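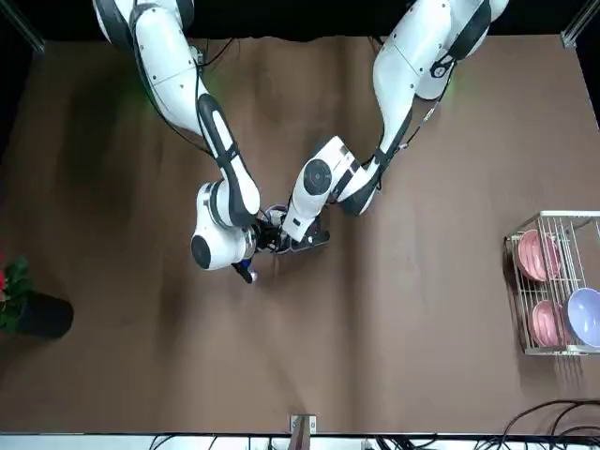 Tableware and Drying Racks: Second Progress Report

Filed under: Grants > Household Goods > Reports

Prepared by Ranitz for the Kos Fund. Period covered: to the end of December.

1. Scope

The grant supports a comparison of ways to set out and drain everyday crockery in small shared kitchens. The work covers plates and bowls in ordinary domestic sizes, one type of wire rack, and the table on which they stand. Cups, cutlery and pans are outside the present grant and are proposed for the next one.

2. Work completed

The table layout was fixed early in the period. The table has a brown covering, which was kept for all layouts so that the position of each item could be compared against the same background. Plates are stored on edge in the rack slots. Bowls are left upright on the table for the first part of each layout and inverted for the second.

Three rack positions were considered: left, centre and right. The centre position was dropped because it left too little clear table on either side. The right-hand position was adopted as standard. The left-hand position will be repeated at the Cirberg kitchen, where the sink is on the opposite side.

Plate spacing remains the main variable. With plates in adjoining slots, drainage was slow at the lower edge and the plates were awkward to lift out singly. Leaving an empty slot between plates removed both problems but halved the capacity of the rack. The Zuton rack, ordered as an alternative, has wider slots and will be tested next.
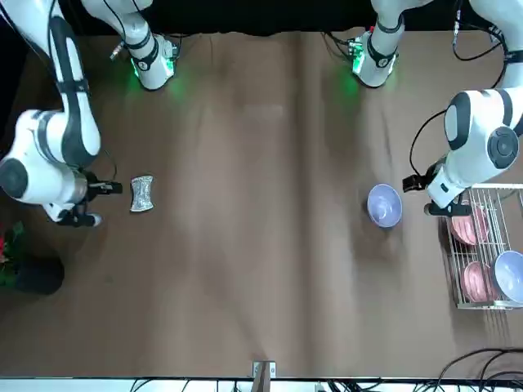 Cirberg, 16 January 2021

The standard layout now has the white wire rack at the right of the table, with two pink plates standing on edge in it and a blue bowl upright to the left. It will be used without change until the Zuton rack has been received.

3. Expenditure

Spending to date is 2,626 against the combined equipment and materials lines. Of this, around 2,000 went on the table, racks and crockery. The balance covers delivery and table coverings. No transfer between budget lines is requested.

4. Outstanding matters

Delivery of the Zuton rack is six weeks behind the supplier's original date. The plate spacing results will be held back until both racks can be reported together.
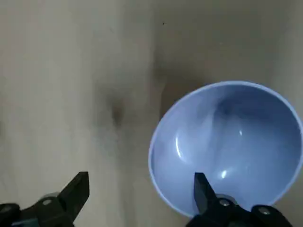

Will bowls be stored in the rack as well as plates?

Only in the final layout. The slots of the present rack are too narrow for a bowl to stand securely, and the point will be reviewed with the Zuton rack.

Related items
- Tableware and Drying Racks: First Progress Report
- Cirberg kitchen: sink and worktop plan
- Kos Fund: notes on equipment claims
- Table coverings: materials list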